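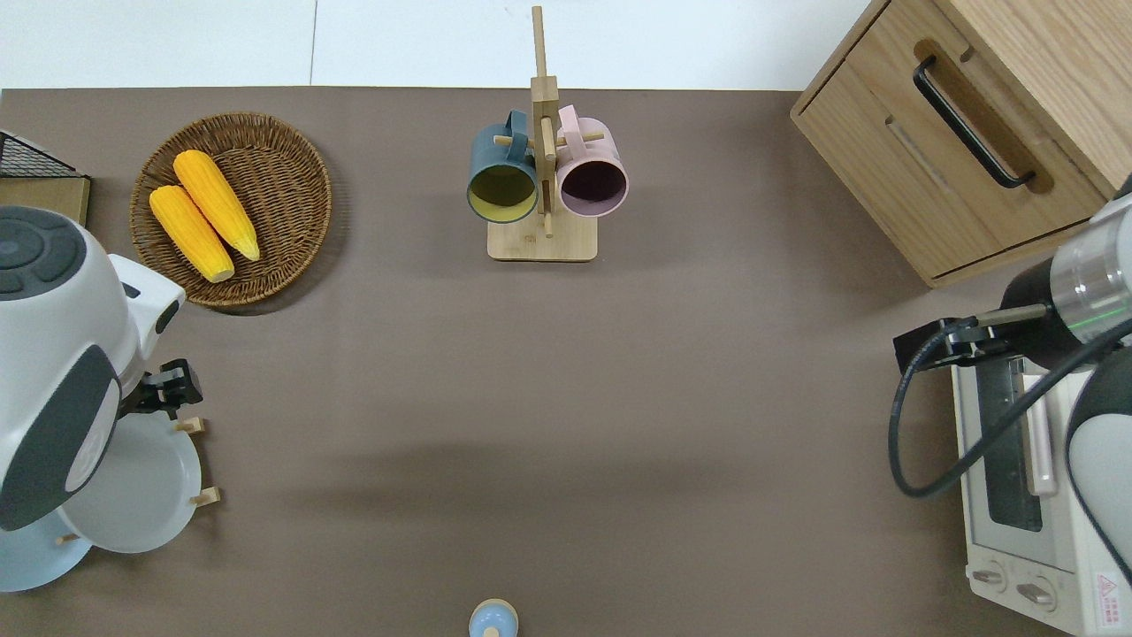 I have been fighting with kitchen counters for most of my grown-up life, and I've finally landed on a way of doing things that doesn't make me want to cry by suppertime. My first apartment had so little counter that I chopped onions on top of the washing machine. Now I have a proper kitchen (small, but proper!) and I still managed to fill every inch of it in the first month. What changed things for me was going up instead of out. Mugs on a wooden mug tree, like the teal one and the pink one, take up a little square of space and leave a whole cupboard shelf free for something else. Same with a round woven basket: corn, onions, lemons, whatever's come home from the market can sit in it, and you pick up the one basket when you want to wipe underneath.

So these are my kitchen tips, in no special order, collected over years of getting it wrong.

By Matilde Macedo
Posted in December

We use cookies to remember your preferences. Accept | Manage settings

The mug question

Keep the mugs you use and box up the rest. I did this when we moved to Clerside and I've been back to that box exactly once, for a birthday party. A mug tree is fussy about weight, so hang them opposite each other and fill the low pegs first. If yours wobbles, stick felt pads under the base, the kind meant for chair legs. And give the pegs a wipe now and then, they get dusty at the tips where the handles don't rub.

Tea stains inside a mug come off with baking soda and a damp finger. I used to soak everything in bleach overnight like my grandmother did, and the kitchen smelled like a swimming pool. A spoonful of baking soda, a rub, a rinse, done. For coffee rings that have been there since the dawn of time, make a paste and go have lunch while it works.

Baskets

Wicker is great until something goes soft at the bottom of it. Line yours with a folded dish towel, one you can throw in the wash, and tip the whole thing out every few days. Potatoes go somewhere dark, in a paper bag, and well away from the onions. My friend Leonor Gouveia keeps hers in an old boot box under the stairs and they last far longer than mine ever do.

To clean a dirty basket, take it outside and bang it (very satisfying), then go over it with an old toothbrush and warm water with a drop of dish soap. Don't soak it. Dry it in the shade with plenty of air moving. I put one on top of a radiator once and it came out shaped like a hat.

Corn, while I'm on the subject. I buy it in the husk and leave it in the husk until I'm ready to cook. If it's already husked, wrap it and get it in the fridge, and eat it in a day or two. The silk comes away much more easily if you rub the cob with a damp paper towel from the top down. And if you cut the kernels off, do it in a wide, shallow bowl, or you'll be finding them behind the toaster in spring. Save the bare cobs for soup stock!

Cutting boards

I am a bit of a bore on boards. Wash by hand, dry standing up, never leave them lying in a puddle. I learned that last one from Rui Peixoto, who made my big board in his garage and came over to find it sitting in the sink. He didn't say a word, he just looked at it.

Once a month I rub mine down with coarse salt and half a lemon, rinse, let it dry overnight, and then give it food-grade mineral oil. Put on more than you think, leave it till morning, wipe off what hasn't gone in. Please don't use olive oil. It goes sticky and then it goes rancid and you'll wonder what died.

If your board slides when you chop, wet a dishcloth, wring it out hard and lay it flat underneath. It won't budge. I have a small board as well, for garlic and cheese and toast, and I honestly reach for that one ten times as often as Rui's beauty. 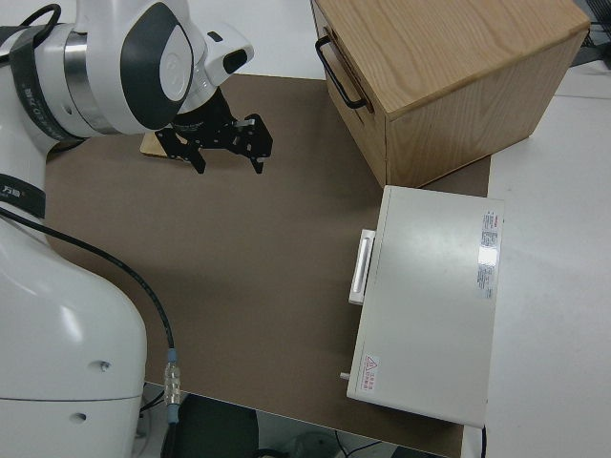

A small light wooden board, lying flat and partly hidden.

Where was I? Boards. If the surface has gone fuzzy, sand it lightly, along the grain, starting with a medium paper and finishing with a fine one. Wipe it with a damp cloth in between so the fibers stand up, let it dry, sand again. Then oil. It's a nice job for a rainy afternoon with the radio on.

Wire racks

Crumbs and grease weld themselves to the corners, and a sponge just skates over them. Lay the rack in the bathtub on an old towel, cover it with hot water and a good squirt of dish soap, and leave it for an hour. Then go in with a stiff brush. Dry it straight away or you'll get rust spots at the joins. If you already have rust spots, crumpled foil dipped in vinegar will lift the light ones off chrome, but go easy on anything with a painted or coated finish, it'll scratch.

My ten o'clock reset

Every night at ten, or whenever the show ends, I clear the counter of everything that doesn't live there. Dish towel in the hamper, new one on the hook. Bills go in the drawer, stray screws go in the jar. The first week is annoying. After that you'll do it half asleep, and coming down to a clear counter in the morning is lovely, it really is.

What I spent

Somebody always asks. I kept the receipts for the whole kitchen tidy-up and it came to $81, and that includes the felt pads, two baskets, the mineral oil and a pack of hooks I still haven't put up. The shelf brackets came from Seixas, the hardware store by the bridge, where they'll sell you a single screw if that's all you need.

From the mailbag

Kobina Nartey wrote to ask what I do about a drawer that sticks. Rub a plain white candle along the runners, push the drawer in and out a few times, rub again. If it only sticks in damp weather, wait for a dry spell before you start planing anything off, or it'll rattle all winter.

He also wanted to know if you can put a wooden spoon in the dishwasher. You can. I did for years. Then they all went gray and furry, and now I wash them in the sink with the boards.

Next month it's the freezer, so send me your labeling tricks, mine keep falling off.

Contact Matilde | © Kirnomton Home Pages | Back to top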